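Main page | Contents | Kitchen and household | Index | Search

Washing-up tub

A washing-up tub (also dishpan, wash basin, or tote) is a portable open container used in kitchens for washing dishes, rinsing produce, and holding or carrying small goods. It is usually wider than it is deep, with walls that flare slightly toward a rolled or rounded rim. Tubs are made of plastic, enameled steel, stainless steel, or galvanized steel. Plastic has been the most common material for household use since the second half of the twentieth century.

The tub differs from a bowl mainly in its flat base and its proportions. It differs from a storage bin in having no lid and in being made to hold water without bowing.

Form and dimensions

Most household tubs are rectangular with rounded corners, a shape that fits a standard sink with little wasted space. Round tubs are older and are still sold, chiefly in metal. A typical rectangular tub is 14 inches along its longer side, though larger sizes are made for laundry and garden use. Depth ranges from shallow trays, suited to sorting and rinsing, to deep basins meant for soaking pots.

The flare of the walls is called draft. In molded plastic it allows the finished part to release from the mold, and it also lets empty tubs nest for storage and shipping. A tub with too little draft tends to lock into the one below it, especially when wet. Some makers add small ribs or stops inside the corners to hold nested tubs apart.

The rim does most of the structural work. A flat sheet of thin plastic bends easily, and the turned edge stiffens the wall and gives the hands something to grip. Rims are either open underneath, like an upside-down channel, or closed into a bead. Open rims are lighter but collect water and food residue on the underside and need to be wiped separately.

Materials

Polypropylene and polyethylene are the usual plastics. Both resist detergents and are light enough to lift when full. Polypropylene holds its shape better in hot water — polyethylene is less likely to crack in the cold. Strong colors such as orange, yellow, and red are common in both, partly for visibility and partly because pale plastics show tea and tomato stains sooner.

Enameled steel tubs resist heat and staining but chip when struck, and the exposed steel rusts. Stainless steel is durable and noisy. Galvanized steel is now mostly restricted to garden and animal use and is not recommended for acidic foods.

History

Wooden tubs built from staves were in general use before pressed metal became cheap. They had to be kept damp to stay tight and were heavy even when empty. Pressed and enameled tubs replaced them in most homes with piped water, and the plastic tub followed as injection molding spread.

In the Ilmont area, tubs were made for many years by the Custetti works, which began with enamelware and later moved to plastics. Its Tundale pattern, a shallow rectangular tub with a closed rim, was produced in runs of 3,000 and sold through hardware stores. A surviving order book lists 2,389 sold in a single season. The pattern was later taken over by Kuster, which kept the dimensions but changed the rim to an open channel.

Cherry Mae Mercado's survey of Ilmont household goods treats the two versions as separate types. The closed rim is the more reliable mark of a Custetti piece, as the stamp on the base often wears away.

Uses

Washing is the main use. Where a kitchen has a single sink, a tub makes it possible to wash in one vessel and rinse in the other. It also reduces the amount of water used and protects glassware from a hard sink bottom.

Tubs are also used on the table or counter during food preparation. A shallow tub can hold utensils, peelings, or unwashed vegetables, with smaller bowls set around it for sorted items. Ladles and scoops are often left in the tub between tasks, laid at a diagonal when the handle is longer than the base. On wooden surfaces the tub keeps drips off the wood, although water trapped beneath the base can still leave a mark.

Other uses include soaking clothes, carrying dishes outdoors, and collecting fruit in the garden. Delicate fruit such as grapes should be kept to a shallow layer.

Care

Plastic tubs are washed with warm water and dish soap. Abrasive powders scratch the surface and make later staining worse. Light stains can be treated with a paste of baking soda left on for 2 hours and rinsed off. A tub used for floor cleaning or laundry should be kept apart from one used for food; many households mark the base or use a different color.

Tubs should be dried before nesting. Storage near a stove or in direct sun shortens the life of the plastic, which first fades and then becomes brittle along the rim. Cracks at the corners cannot be repaired reliably, and a cracked tub is normally moved to dry use. 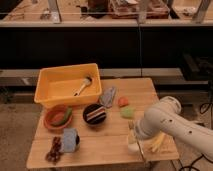
See also: Butcher block; Colander; Dish rack; Enamelware; Ladle; Mixing bowl.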